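Washing and Mending Jeans: Your Questions
4 min read

How often should I wash my jeans?
Less than you think! I go 16 wears with my everyday pair (more in winter, fewer in August, when everything sticks to me). Spills get dabbed with a damp cloth.

Hot or cold?
Cold, inside out, zipped up. I shrank a pair I loved in college and I'm still sore about it.

Can I use the dryer?
You can, but I hang mine by the waistband. My friend Sushil Sandhu dries his on low and they look fine, so don't panic if you're short on space.

Will dark denim stain my couch?
A brand new pair might. Wash it alone the first couple of times and stay off the cream cushions.

When should I patch a thin spot?
As soon as you can see light through it. I iron a scrap on the inside, then stitch back and forth with thread one shade darker.

Are faded patches damage?
Nope, just wear, and I like them.
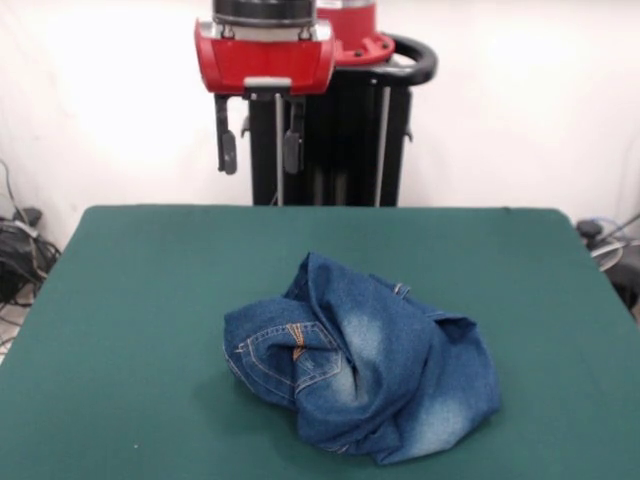
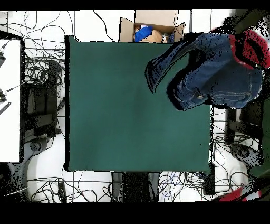
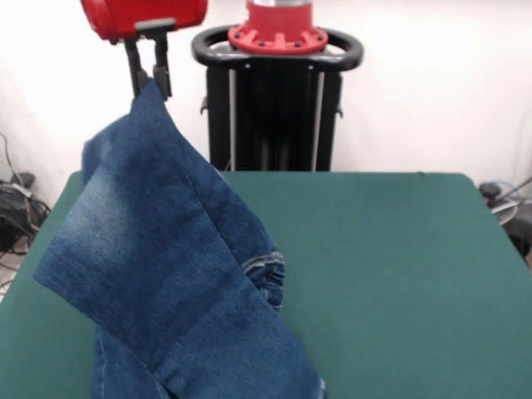 Blue denim with lighter, faded areas.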